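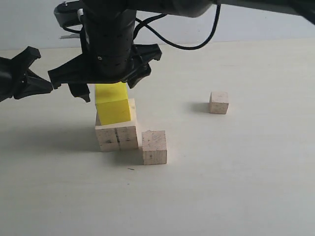 Household manipulation: where the numbers sit

July 21, 2025

Stacking blocks remains the usual proxy for domestic work in manipulation research. It covers picking, placing and releasing, which are also the basic steps in emptying a dishwasher or tidying a shelf. Results on blocks have improved quickly. Results on the chores themselves have moved more slowly, and the gap is worth setting out for readers who are being quoted delivery dates by vendors.

Hanane Sqalli's group at Gesness released its trial log in March. It covers 3463 attempts across two task families. In the first, the arm placed one rigid block on another. In the second, it moved mixed kitchen items from a rack to a shelf. Of 1160 block attempts, 929 ended with the upper block still in place after the fingers had withdrawn. The remaining attempts were kitchen items, and the group declined to publish a single success rate for them on the grounds that the definition of success varied too much between a mug and a colander.

The failure notes are more useful than the totals. Most block failures occurred at release. One finger pad lost contact before the other and the block was dragged sideways. Slowing the opening stroke reduced the problem and added to cycle time. Wood on wood was forgiving. Painted pieces were less so, and small errors in estimated height caused the arm to press down on the stack before letting go.

Kitchen items added three difficulties: reflective surfaces that upset depth readings, handles that had to face a particular way, and neighbouring objects that shifted when touched. Soft goods such as tea towels were excluded from the protocol altogether. Anyone hoping for a laundry machine should note the exclusion.

Shop-floor results are better where the parts are known. Ristora has run a sorting cell at its Slaoui plant on a fixed catalogue of 70 parts, fed in trays, with an operator clearing faults. Parts arrive in the same colour, size and orientation every shift. Adding a new part still requires a technician to teach the grasp by hand and check it at reduced speed.

Vidby, which sells the controller used in both programs, lists "home assistance" as a target application. Its current documentation specifies a level work surface, stable lighting and no people within reach of the arm during motion. Few kitchens meet the third condition at dinner time.

Our present assessment is that sorting and placing rigid, familiar objects is practical in a supervised cell. Unsupervised work in an occupied home is not. Gesness plans to repeat the kitchen series with a revised finger pad and a separate score for each item class. We will report the figures when the log is released.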